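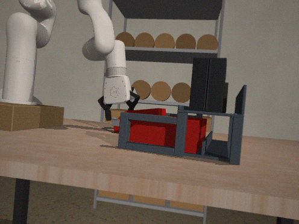
Jornska Weavers Bring Their Winter Blankets Back to the Old Wool Hall

When Thilini Gunawardena was nine, her grandmother set her in front of a floor loom and told her to keep her edges straight. She still laughs about it, because her edges that first winter wandered in and out like a creek, and the blanket that came off the loom was a good hand's width narrower at one end than at the other. Her grandmother put it on the guest bed anyway, and it stayed there for years.

That crooked blanket is hanging just inside the door of the Wool Hall in Jornska, where it opens a show of 40 handwoven bedcovers lent by families up and down the valley. The exhibition, called Warm Side Up, opened in October and will stay up until the spring shearing. The hall is open every afternoon from one o'clock, and there is no charge to come in (though there is a jar by the coats, and the heating bill is what you might expect in a stone building with windows that size).

The Jornska winter blanket is a heavy thing, woven in two long strips and sewn together down the middle. One side is plain and the other is brushed up with a dried teasel head until it stands in a soft nap, and that is the side that goes against the sleeper. Most families kept to two colors, a cream from undyed fleece and a brown or gold from walnut hulls or onion skins. Blue was for weddings. The oldest blanket in the show, a blue one, was woven 114 years ago and is lent by Arūnas Sakalauskas, whose great-grandmother carried it over the pass from Londitz when she married.

"We slept under it until I was grown," Sakalauskas said at the opening, standing beside it with one hand resting on the rail. "My mother would only wash it in the river, and only in August, and it took two of us to lift it out. I have never been so tired in my life as on blanket day."

The center seam gets a good deal of attention in the show, and deservedly so. Every household had its own stitch for it, and Mitali Begum, who put the exhibition together over two long winters of kitchen-table visits, has turned several blankets partway over so visitors can see the joins from the back. She found a ladder stitch, a herringbone, a kind of double cross that only turned up on farms above the mill, and one seam in red thread that the family could not explain at all. She would be very glad to hear from anyone who can.

Weaving has been coming back to the valley a little at a time. The Matubbar dye shed, which stood shut for so long that swallows had taken over the rafters, is boiling walnut hulls again, and Pascual Arancibia has been teaching beginners there on looms he mended himself. His students got through some 1,200 skeins last year, and a few of their first blankets are in the back room of the hall, edges and all.

Arancibia will start a new beginners' class after the holidays. Places can be had by leaving a name at the hall desk, and wool is provided, but please bring your own scissors and a pair of thick socks for the treadles.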